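Kurnon publishes results of household and shop-floor chore trials

Cable handling remains the weakest task; folding and shelf work show steady gains

NINDVILLE, 22 October 2022 – Kurnon, the robot testing firm, has published the results of its first full round of chore trials. The trials ask whether a single-arm machine with a two-finger gripper can do ordinary jobs in a home or on a shop floor without help from a person. For most of the jobs tested, the answer is not yet.

The round comprised 3,230 attempts at 40 chores. Each attempt was scored as complete, partly complete or failed. An attempt in which a person touched the machine, the work or the table was scored as failed, whatever the state of the work at the end. The last attempts were made in September at the Nindville site.

Rigid objects of known shape gave the best results. Moving boxed goods from a trolley to a shelf, standing cups upright and closing drawers were completed often enough for Kurnon to class them as ready for supervised use. Folding hand towels was classed as usable but slow. Wiping a worktop was completed in most attempts, although corners were often missed.

Soft and flexible objects gave the worst results, and cable was the poorest of these. The cable chores cover three jobs: picking up a coil without letting it open, finding a free end, and laying the cable in a tray. Of 164 attempts at the second job, 3 were scored as complete.

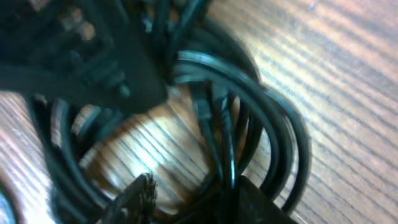

Coiled black cable on a light wooden surface during the cable handling trials.

The report gives two main causes. Loops that lie over one another are hard to tell apart by camera, and a glossy outer cover adds bright lines which the software may read as edges. The second cause is grip. A finger pad that closes on one strand will commonly take in the next one too, and the machine has no reliable way of knowing that it has done so until the coil starts to lift.

Trial cables were used as supplied. They were not straightened, marked or tied before an attempt, and the surface under them was left plain. Kurnon considers that results obtained with tagged or pre-sorted cable have little bearing on work in a stockroom or a kitchen.

Speed was recorded but did not affect the score. On nearly all chores the machine was slower than a person doing the same job. The report does not treat this as a bar to use where the work can be done out of hours, provided that the failure rate is low enough for the machine to be left alone. No chore in this round met that second condition.

The gripper pads used in the trials were supplied by Taşdemir. The pads were changed at fixed intervals, and wear was logged with each set of scores. Taşdemir had no part in the scoring.

A second round will be held at Kurnon's Narnport site. It will repeat the cable chores with a revised pad and add the sorting of mixed laundry, the bagging of loose produce and the refilling of hook displays. The scoring rules will stay the same so that the two rounds can be compared.

The full report, with the score sheets and the rules for each chore, is available on request from the Kurnon press office in Nindville.

– Ends –

Notes to editors

Kurnon tests robots for use in homes, shops and small warehouses. It does not make or sell robots.

"Supervised use" means that a person is present and able to stop the machine at any time.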